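Bullness Sim Cell - Pre-Collection Checklist, Grasp Examples
Task set: Jindex (blocks and cubes)
Status: open, 3 items carried over
Revised January

Run this before every batch. Mark OK / FIX / N/A and leave a comment even if its short. Blank comments get sent back.

1. SCENE AND ASSETS

1.1 Correct asset pack loaded - OK
Moschos pack, not the old one. Check the version string in the log, the folder name lies.

1.2 Object meshes free of holes and stray triangles - FIX
Arch block fails up close. Row of small white triangles by the opening, right side. Reported to Novent, no reply yet.
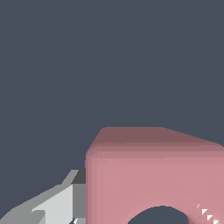
Item 1.2 - pink arch block, close view, gripper at left. White specks lower right.

Comment: does it matter for training? Maybe not for the wide camera. For the close view I would say yes - the model will happily learn the specks as part of the block. Keep arch episodes in a seperate folder until the mesh is fixed. Do not delete them.

1.3 Collision shape matches visible shape - FIX
Check at the arch opening first. A filled-in hull there ruins any grasp that puts a finger through. Not signed off for the arch block, all others fine.

1.4 Plain background set, no leftover props - OK

2. ARM AND GRIPPER

2.1 Joint limits on, soft stops on - OK
Somebody turned soft stops off for speed tests last batch. Put them back when done please.

2.2 Speed cap set to teleop profile - OK

2.3 Gripper force cap set - OK
Same cap for all objects. If you change it, write it in the episode notes, otherwise the force channel is useless to whoever trains on it.

2.4 Operator stop key tested - OK
Press it mid-move, not at rest. Arm should freeze and the episode should be tagged "aborted". Tag was missing once, restart fixed it.

3. RECORDING

3.1 Camera streams and joint states on one clock - OK
Drift check at start and at end of batch.

3.2 Episode starts before first motion - OK
Operators still clipping the first move. Hit record, wait, then go.

3.3 Episode ends on a held grasp or a tagged failure - FIX 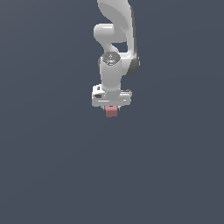

End-of-episode labels are the weak spot in this batch. Out of 160 episodes recorded, 144 came back with an end label and the rest have nothing, so they can't go in the training split as is. For cube episodes the final hold should be easy to judge: red cube between the fingers, up under the hand, nothing but background beneath it. One still like that is not enough for a "success" tag though. Label from the full clip and check the hold lasts to the last step. Slow slips count as failures, tag them, keep them. We need those too.

3.4 Disk space for full batch - OK
Target is 280 for the whole set. Enough room on the Bullness drive, the scratch drive is nearly full so dont point it there.

3.5 Random seed saved with each episode - OK
Was missing on episode 159. Rerecorded.

4. SIGN-OFF

4.1 Open items copied to the next sheet - 1.2, 1.3, 3.3
4.2 Missing end labels - relabel before export
4.3 Export to Novent - HOLD
Cube episodes can go once 3.3 is closed. Arch episodes wait for the new mesh.
4.4 Arm parked, recorder closed, session log saved - OK

Next check: before the first episode of the next batch, same sheet.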